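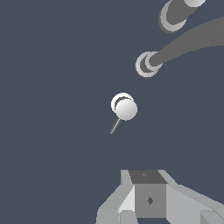 Funeral notices and prepaid plans: your questions

These answers are written by Leire Salcedo for the Edura family information pages. We don't sell funerals, and we're wary of a few people who do.

Do I have to put a notice in the paper?
No. It's a custom, and a paid one. Plenty of families still want it, which is fair enough, but if someone tells you a notice is required, ask them to show you where that's written.

Why did our notice cost so much?
Most papers charge by the line. A list of every cousin adds up, and so does a verse. Ask for the price before you send the wording, and ask again after the photo goes in. Amparo Pacheco wrote to us about a notice that was quoted at 101 dollars and billed at 500. The difference was a second day she says she never asked for. 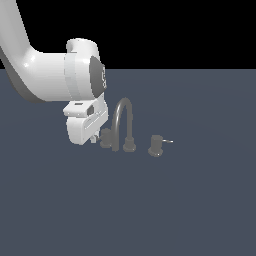
White robotic arm, computer rendering

Is an online tribute page free?
The page often is. The candles, the printed keepsake book and the "memorial tree" usually aren't. I'd like to know where some of those trees are planted. If the seller can't name the place, put the money toward something the person cared about.

Who owns what people write on the page?
Read the terms. Some sites keep the messages and take them down when a fee lapses. Copy anything you'd be sorry to lose.

Should I prepay my own funeral?
Maybe. The sales pitch is that you lock in today's price. Check what is locked in. Cemetery fees, flowers and the notice itself are commonly left out, and your family pays for those anyway. Get the list in writing and find out who holds the money. 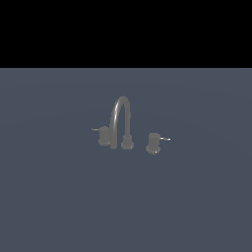
Also ask what happens if you move. A plan bought in one province may not travel well to another, and "transferable" can mean transferable less a handling charge.

Can I write the notice myself?
Yes, and it will probably sound more like the person. Have somebody outside the house check the names. Chiharu Kuroda, who has proofread 20 of them for neighbours, finds the wrong maiden name more often than the wrong date.

Do we need to give a cause of death?
No. "Peacefully" isn't compulsory either, whatever the template suggests. 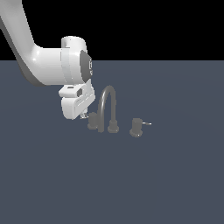

Should we leave out the home address and the birth date?
I would. Thieves read notices too, and a full birth date is a gift to anyone opening accounts in a dead person's name. The year is enough.

How long should we wait before paying the final bill?
Long enough to compare it with the quote, line by line. Take 5 days if you need them, unless the contract sets an earlier due date.

Last updated 24 May 2022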